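Dranine planner update targets tangled laundry

Last updated: February, 16:15

Fikmont has released a new version of Dranine, its planning software for two-armed robots, with changes aimed at one of the more stubborn household jobs: getting mixed clothing out of a bag and into a washing machine.

The update went out to partner labs this month. It replaces the part of the software that decides which arm should hold a garment, when the other arm should take over and how far the two may pull apart while both have hold of it.

In the earlier version those three decisions were made one after another, before either arm moved. If a shirt came out of the bag with a sock or a sleeve attached to it, the plan no longer matched what the cameras saw and the arms stopped and started again from the beginning.

"Most of the waiting was the planner throwing away work it had already done," said Yuzhen Peng, who leads the planning group at Fikmont. "The arm motions were fine. We were asking for a complete new plan every time a bit of cloth moved."

The new version plans only the next 15 steps and keeps the remainder as a loose outline. It checks the outline against the camera feeds after each step and changes the parts that no longer fit. Each wrist view is now handled separately from the head view, so cloth hiding a finger from one camera does not hold up the whole plan.

Development work was carried out in a furnished flat in Jurkside, using a top-loading machine and a bag of ordinary washing on the floor next to it. 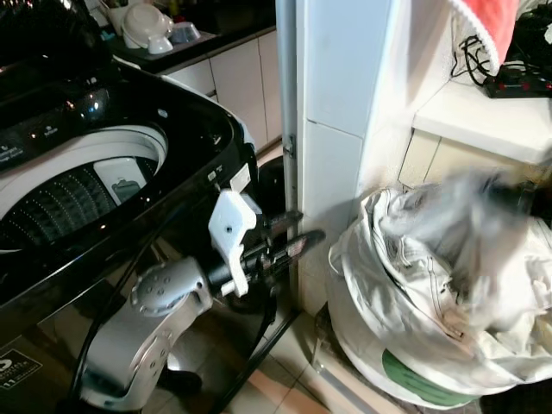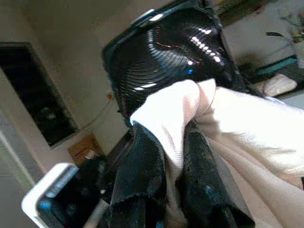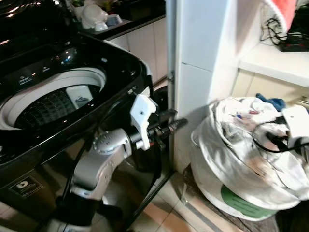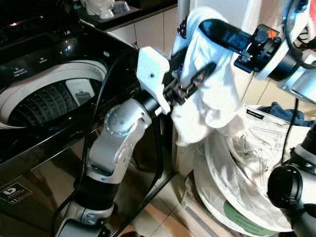

Work on the laundry task at the Jurkside flat, from head and wrist cameras.

What has changed for users

Existing Dranine task files will load without editing. Users who have written their own handover rules will need to move them into the new settings file, as the old handover section is ignored. A conversion script is included.

There is also a new limit on how hard two arms may pull against each other through a piece of fabric. It is switched on by default and can be set per garment type. Fathima Khondokar, who maintains the control layer, said the limit had been requested by several labs.

"People were setting their own stop in the motor controller, which works, but then the planner has no idea why the arm has stopped," she said. "Now it is told, and it can let go with one side and carry on."

The viewer supplied with the software has been changed as well. It can play back the head and wrist cameras side by side with the planned path drawn next to them, and it marks the point where the outline was altered. Logs are kept for the last 200 runs by default, after which the oldest are deleted.

Known problems

Fikmont lists 5 open faults in the release notes. The most serious concerns dark, shiny surfaces. Reflections in a glossy panel can be read by the perception module as a second arm, and the planner then leaves more clearance than it needs. A mask can be drawn by hand over the affected area until this is fixed.

Thin dark fabric lying over other dark items is also still difficult. The software may treat both as one garment and pick a grasp point between them. Jianhua Qian, who works on perception, said a retrained cloth model was being tested but would not be ready for this release.

The other three faults affect the viewer only.

Use outside Fikmont

Zou, which runs a shared robotics workshop, has been using a test build since the end of last year. Markos Dimitriou, an engineer there, said the shorter plans had made it easier to work out what had gone wrong after a failed run.

"Before, you were reading through a very long plan that had mostly never been carried out," he said. "I would still like a way to pause it in the middle of a handover and step forward by hand. At the moment you can only pause before or after."

Stepping through a handover is on the list for the next version, according to Fikmont product manager Fengying Qiu. She did not give a date. Support for front-loading machines, where the arms have to reach in sideways at a low height, is also planned.

The update is free to current licence holders and can be installed over the previous version. Labs running custom wrist cameras are advised to repeat their calibration before the first run.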